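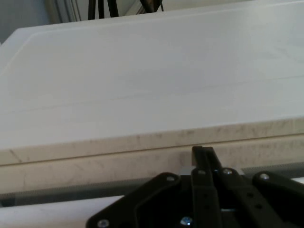 Off-white board, front edge. Seam line and ribbed dark strip below it.

January, 10:40. Board 19 from the Lorkbridge batch, surface check before cleaning.

Top face: matte, pale gray-white. Very faint horizontal streaks and scuffs, only readable in low side light. Rounded raised rim along the back and left, so treat it as a tray when wiping and do not flood it.

Front edge: warmer in color than the top, beige to cream, with gray-brown marbling. Could be dust, could be scuffing, could be in the material. Not decided. Seam runs straight and splits the edge into upper and lower strips. Small diagonal mark at the left end where the texture changes. Logged as a mark, cause open.

Dark gray strip under the edge: finely ribbed, looks like a seal. Dexter Cabrera wants it left alone until the Stesix drawing arrives. Agreed.

Plan:
Dry cloth on the edge first, left half only, right half kept as reference.
If the marbling lifts, do the rest and relabel as dust.
If not, 400 grit on a scrap piece from the same batch, never on the board.
Top face gets damp cloth, no solvent.

Bienvenido Catacutan has the earlier sheet for board 17, filed under 803. Compare edge color before closing this one. Rack label still to print.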